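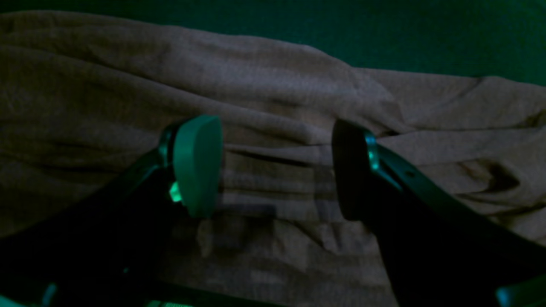

How do I get creases out of a big brownish cloth without ironing it?

Asked 3 May 2018 - 2 answers - 123 views

I have a large piece of fabric in a taupe sort of brown that has spent the winter stuffed in a bag. It is now crumpled all over. The label has gone so I don't know what it is made of, and my ironing board is too small for it. I would like it flat by June. Is there anything I can do apart from ironing?

Answer 1 (28 votes)
Wash it again on a cool cycle with a slow spin and take it out as soon as the machine stops. Shake it hard, fold it once lengthways and hang it over two lines so the weight is shared. Pull the edges straight by hand while it is damp. If you do end up ironing, use a towel on the table and test a corner on low first - you don't know the fibre, and some of them melt.
For storage, roll it round a cardboard tube.

Answer 2 (2 votes)
Tumble dryer with a wet flannel, ten minutes. Works on my curtains.

Comments
- Wouldn't use the dryer if the label is missing. Mine shrank.
- The Pelta crease spray did nothing on my heavy cotton, fine on a thin sheet.
- Rolling is good advice. I got a tube free from a carpet shop.

Related questions
Removing fold lines from a new tablecloth
Can I wash curtains with the hooks in?
Brown fabric faded in patches, can it be dyed?

Contact us | Copyright Brodness Household Help | Back to top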